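Hillosix Opens Bedding Exchange in Ammont for Rental and Dormitory Housing

AMMONT – Hillosix will open a bedding exchange in Ammont in January, giving landlords, dormitories and small inns a local place to rent sheets, pillowcases and mattress covers by the month. The company has taken over the former Uibo dry goods building and has fitted the ground floor with sorting tables, shelving and a loading door.

The exchange begins with 1,430 sheet sets in twin, full and queen sizes. Customers pick up clean sets and return used ones on a fixed schedule. Washing is done by Fatamard, a commercial laundry that already handles towels and table linen for Hillosix customers in the area.

Accounts start at 19 sets per month. Sheets are plain white cotton, with the size marked on a colored thread at the hem so that they can be sorted without being unfolded. Sets with tears or lasting stains are taken out of use and cut down for cleaning cloths. Customers are not charged for normal wear. Lost sets are billed at replacement cost at the end of each quarter.
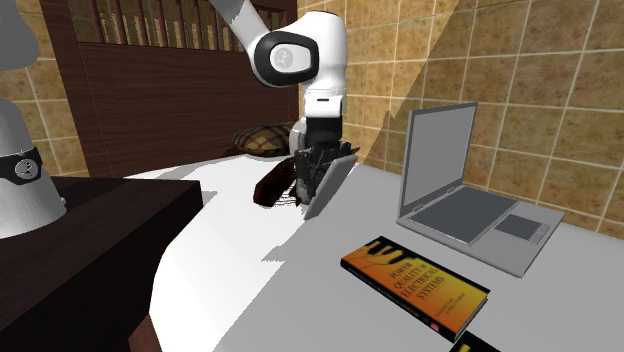 Several landlords asked during the trial period whether tenants could be billed directly, and one wrote that collecting the fee with the rent had been more work than the washing ever was. Hillosix will offer direct billing from opening day. Tenants who choose it receive a separate monthly statement and can cancel with two weeks' notice.

The trial ran through the fall and covered 415 beds in furnished apartments and one student residence. Following requests from the residence, Hillosix added deeper fitted sheets for thick mattresses and moved the afternoon pickup to 5:30 p.m. Mattress covers, which were not part of the trial, will be available in twin and full sizes at opening. Queen covers will follow in March.

Hillosix expects the Ammont location to serve up to 800 beds in its first year. Deliveries are limited to addresses inside the town. Customers farther out may use the pickup counter, which will be open from 7 a.m. to 6 p.m. on working days.

Applications for accounts are being accepted now at the Hillosix office in Ammont. Applicants should bring proof of address, a list of bed sizes and the name of the person who will sign for deliveries. A deposit equal to one month's rental is due when the account is opened and is returned when the last sets come back.

About Hillosix
Hillosix rents and maintains household linen for apartments, residences and inns. The Ammont exchange is its first location with a public counter.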